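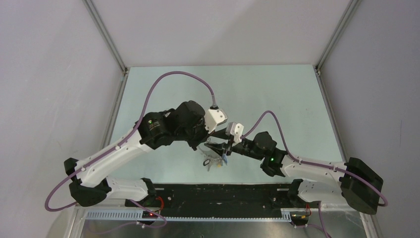 Small clear plastic piece on the pale top, blue and yellow showing through

Clear plastic bits keep vanishing on my light table – darker surface or better lighting?

Canan Yalçınkaya
Viewed 422 times

Hi all, hoping somebody has been through this. I do a lot of fiddly small stuff at a table with a pale blue-gray top and light gray walls on three sides, and I love it for nearly everything. It's bright, it's calm to look at, and a dropped screw shows up right away. The trouble is clear plastic. Lids, little cases, blister bits, anything see-through. I set one down, look away to grab something, and I have to hunt for it again!

The one in my photo is an easy one by comparison. It has some blue and yellow in it and that thin black loop at one side, so my eye has something to catch on. Take those away and I swear the thing would melt right into the table. I've swept two lids into the trash since September.

So far I've tried turning the lamp up (worse, everything just got whiter) and putting a sheet of black paper down, which worked great until it curled at the corners and I started leaning on the curls. I don't want to paint the top. Is there a mat color that's good for clear plastic AND everything else? Black is hard on my eyes after an hour. And would a lower lamp help, or do I just get a bunch of shine?

Oh, and the part of the top I really use is 38 inches wide, if that matters for mat sizes.

Alistair Jardine

Go mid-tone, not black. I went through the same thing sorting old slide mounts and clear sleeves and ended up with a medium green cutting mat. Clear plastic shows up mostly by its edges and the highlights on them, and those pop on anything a good bit darker than what you have now. Charcoal works too but every speck of dust on it will drive you nuts.

You don't need to cover the whole top. Mine is 30 inches on the long side and I leave bare table at both ends, so dark screws go on the pale part and clear stuff goes on the mat. Takes a few days for your hands to learn it.

On the lamp – yes, bring it down low and off to one side. Light from straight overhead goes right through clear plastic and bounces off your pale top, so you get almost no edge. From the side you get a bright line along the rim and a bit of shadow. You'll see some glare at first. Slide the lamp back until it quits bothering you. Three light walls are going to bounce light around too, so if you can hang a piece of dark felt on just the side across from the lamp, try that before you buy anything.

Skip the shiny vinyl mats. Matte only.

Evander Aitken

just put tape on them. blue painters tape, tiny flag on each piece, comes off clean. been doing it for years

Yolanda Sotomayor

Alistair's mat idea is a good one, but I'd add a tray! I use a shallow dark baking tray from the thrift store and my rule is that clear pieces live in the tray unless they're in my hand. I still lose things, but now they're lost in the tray, and that's a much smaller search.

Your loop comment made me laugh because I do that on purpose. Anything clear that has a hole in it gets a short piece of black thread tied through. It's easier to spot and it's easier to pick up, too, which is nice with slippery little cases. Wouldn't do it on anything that has to close tight.

One caution on Evander's tape. On softer plastics I've had it leave a cloudy patch when I forgot it over the summer on a sunny shelf. A day or 2 has always been fine for me.

Canan Yalçınkaya

Thank you everybody! Moved the lamp down to the left last night and wow, there are the edges. Going to look for a green mat this week. Alistair, does yours lie flat right out of the roll or did you have to weigh it down?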